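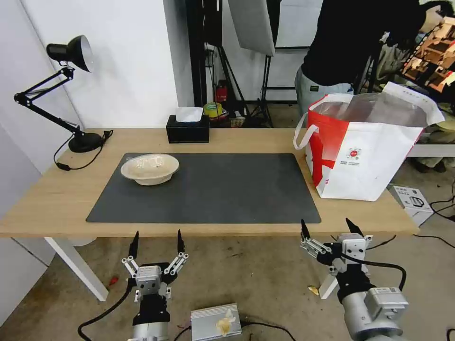
The desk at Mernitz, with the left gripper open and one bowl on the mat.

Open afternoon at Mernitz

I'd been meaning to get over to the Mernitz workshop ever since they moved into the old printworks on Brasberg, and in June they finally had one of their open afternoons, so along I went with a packed lunch and a notebook. I'm so glad I did! I know a fair few of you read the notice in the last newsletter and thought it sounded a bit technical (my sister certainly did), but it really wasn't, and I was made very welcome.

You sign in at the front, get a sticky badge, and then you're more or less left to wander. I started upstairs with the Carska talk, Carska being the name they've given to the software side of things. I'll admit I lost the thread about ten minutes in, when the graphs came out, but the first part was good fun. They record a person doing a small job over and over, moving the arms by remote control, and the machine learns from the recordings. They had 2,386 of them so far, all of everyday things like putting a cup down or folding a cloth. I wrote that number down because I couldn't quite believe anyone had the patience.

Then down to the ground floor for the part I'd come for. I suppose I'd expected something like a car factory, with yellow cages and sparks, and what they've got is an ordinary desk with a pair of arms in front of it! Pale wood top, big dark grey mat, a black lamp leaning over, even a box of tissues at the back by the wall. It could have been my spare room, if my spare room had a softbox light in it. Each arm ends in two black pointed fingers on silver linkages, all little screws and joints, and I could have looked at those for an hour on their own.

The job that afternoon was the bowl. It's a shallow cream one, rather like the sort you get chips in at a fair, and I was told that bowls like that are much harder than they look. Squeeze too much and the rim bends, squeeze too little and it slides away from you. I had a go at the controls myself (you get 2 minutes each, with a queue behind you, so no pressure) and I chased that bowl all over the mat. A boy who can't have been more than nine had it up in the air on his first try. I clapped with everybody else, through slightly gritted teeth.

I asked what it was all for, and the answer was kitchens, mostly. There's a project called Worku that wants to try the arms in a day centre, clearing tables and so on, but that's a long way off and they were quite open about how much still goes wrong.

Tea was in the yard, with very decent flapjack. The person on the door told me 417 people had been through since they started doing these afternoons, and they'd like more from our end of town.

If you fancy it, the next one runs from two o'clock until half past five and it's free, though they can only take 200 so do put your name down at the front desk or on the sheet in our hall. Flat shoes would be my advice, as there are cables on the floor downstairs. Parking is hopeless, but the bus stops right outside.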